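Groltberg Student Team Enters Musance Manipulation Challenge with Hand-Guided Training Method

GROLTBERG, November – The robotics course at the Groltberg technical school has entered its first team in the Musance Manipulation Challenge, a competition for student groups working on household tasks with two-armed robots. The team will compete in the tabletop category, in which a robot must handle everyday objects without step-by-step programming.

The entry is based on demonstration learning. Students perform each task themselves using two hand-held grippers of the kind mounted on the robot, and the recordings serve as training data for the control software. The project is led by Aarti Bhatt, who teaches the course, with technical supervision by Wim Verbeke.

"A student who has never written a motion planner can contribute usable data on the first afternoon," said Bhatt. "The harder part is consistency. If two people approach the same object from different sides, the model has to make sense of both."

Competition rules require 50 recorded demonstrations per task before a team may submit a trained model. The Groltberg team has completed 83 for its grooming-items task, which involves small objects such as brushes and cups. Recordings in which a gripper leaves the work area or an object falls off the table are discarded and do not count toward the total.

Student team leader Ewurabena Annan is responsible for the recording procedure. Siu-ming Kong maintains the software that aligns the left and right gripper data and checks each file for gaps.

"We changed the procedure after the first set," said Annan. "Both grippers now start open, and the operator pauses before the first contact. That gave us a clear starting point in every file."

The mechanical parts were supplied by Fleron, a local machine shop that has supported the course for 2 years. Fleron also provides bench time for repairs and replacement mounting plates.

Submissions to the challenge are evaluated in three stages:

1. Data review. Judges examine a sample of the demonstrations for completeness and correct labeling. One operator must control both grippers throughout a recording, and the objects must remain within reach of either hand.
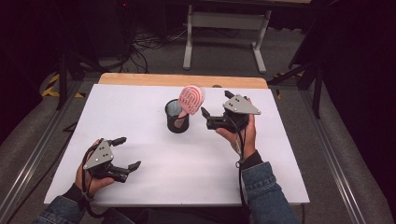 2. Model test. The trained model is run on the organizers' robot with the same types of objects in new positions. Each team receives 2 attempts per task – the better result is scored.

3. Technical report. Teams submit a written account of their method, including failed approaches. The report is graded separately and may be used to break a tie.

The Groltberg team will present its work at an open lab evening at the school, starting at 6:30 p.m. Visitors may try the hand-held grippers under student supervision. After the competition, the recordings will be added to Rondonuwu, the course's shared data library, for use by next year's class.

Press contact: Gifty Akolgo, Groltberg robotics course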